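4.2 Clearing mixed items from a bin

Tidying up sounds like the easiest chore in the house, and it is a wonderful test for a machine. A drawer of odds and ends holds hard things, soft things, shiny things and things with no obvious handle, and a person sorts through it without a thought. We wanted to know how close Renda comes.

Each trial used two metal bins placed back to back, with a small mixed load in one of them. The arm had to pick up an item, lift it over the shared edge and let go. We ran 45 trials under each of 2 control settings, and no item was shown to the system beforehand. Figure 7 shows the working area.

The results please us a great deal! Renda finished all but 11 trials under the second setting, and most of those failures came from items lying close to a wall, where the fingers have little room - a problem also met in our earlier work with Vakovik. Household use is still some way off, but plain picking and moving now looks within reach. 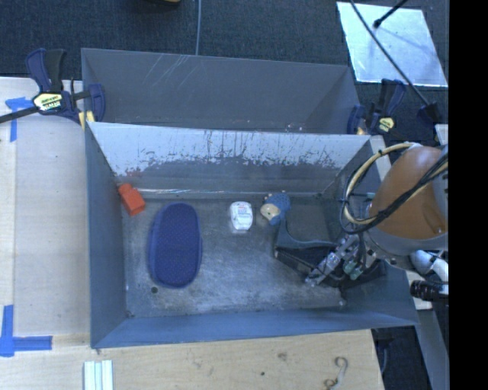

Figure 7. Bin-clearing task: arm and gripper over the front bin, with mixed items inside.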